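Sketching from Objects, handout 6 (P. Gounder, Wednesday group)

Bring: 2B pencil, eraser, pad. Read p. 38 before class.

1. Foam block in the tray
Soft edges first. Light blue against white - look how little contrast you need. Leave the cartoon bear till last or skip it.

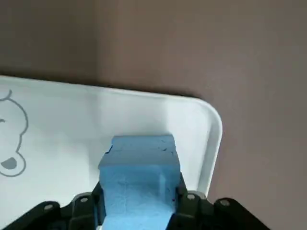

Light blue foam, white tray, part of the bear.

2. Cube and tray together
Block in the tray as one slanted shape, rounded corners after. Then the cube. Three values, no outlines. Clifford asked about erasing - yes, but only once its dry.

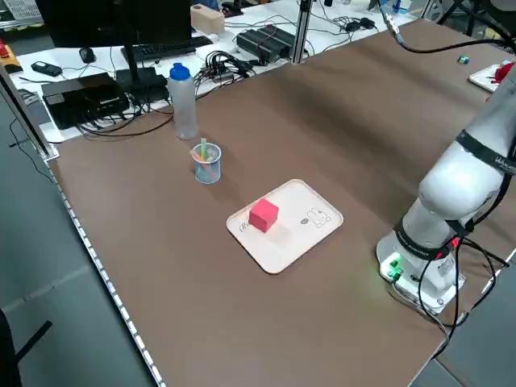 Values go wrong when you shade by habit. Squint, pick the lightest plane, leave it nearly bare. On the red cube it's the top, a bit pinker than the rest, and the shadow on the tray is faint, so go easy with teh pencil. Pens in the cup: verticals only.

3. Overlap
Block hides part of the printed word. Draw what shows, dont finish the letters.
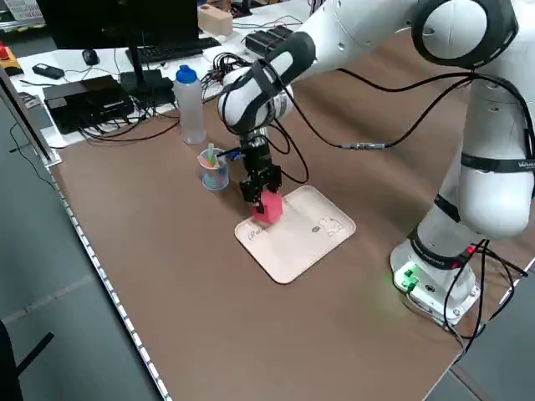 Homework
Same setup at home, 13 minutes, no erasing.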